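3.2 Packaging

The Prendari items were kept in their retail boxes, and sorting was done on a plain white tabletop. We recorded 304 boxes in this group. Many were black, and windowed lids were common — a shopper can see the product without opening anything, but the clear panel also catches light from overhead.

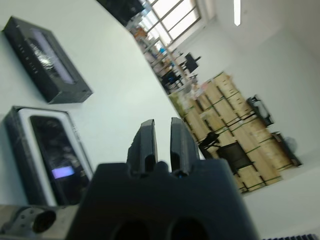
Figure 2. Two black product boxes on a white tabletop. The upper box has a large clear window with a shiny, silvery object inside.

Boxes were grouped first by outer color and then by lid type. Glossy panels were entered separately from clear windows, as the two had been mixed together in the May list. Items from Dewan came in plain cartons and are covered in Section 3.3.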